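Gripper Club at Wolbridge – the summer gallery

Hi again! I promised everybody a gallery page back in December and then did nothing with it, so consider this me making good. We're the student robotics club that meets at Wolbridge, and this summer's project is teaching by hand: you hold a gripper, you do a chore with it, and the recordings go into training a small arm we call Pruker. 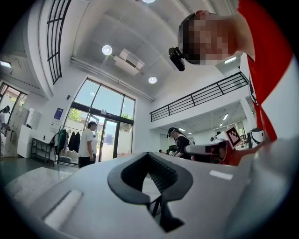 We're aiming for 300 clean recordings before school starts, and as of Wed 29 July we have 60 that Piret Lepik will sign off on. Piret coaches us and she is picky (in a good way!). If you fumble the grab or your hand wanders off halfway through, she makes you do the whole thing over, and you learn pretty fast to slow down.

I was sure the hand-held gripper would be the easy part of all this. Nope. You squeeze, you look down at what you're doing, you forget to keep your wrist level, and then the marker tracking loses you and the take is junk. My first afternoon I got 7 good ones and I was so proud I texted my mom.

The big room has tons of daylight, and I love working in there, but it does mean we redo the camera exposure settings pretty much every session. Bring a layer too – the AC runs hard and I'm always the one shivering by four o'clock.

A few odds and ends for club people. The Grivano meet is still on, and we're entering the sorting task and the stacking task, same as last year. The Sakalauskas grant came through at 2,000 dollars, which covers new finger pads and the spare motor we've been begging for since spring. If you have a headset checked out, please charge it before you hand it over to the next person. I'm looking at myself here as well.

New folks are welcome any time and you don't need to know how to code. I sure didn't! Just come find me or Piret at the start of a session and we'll get a gripper in your hand. More pictures after the meet.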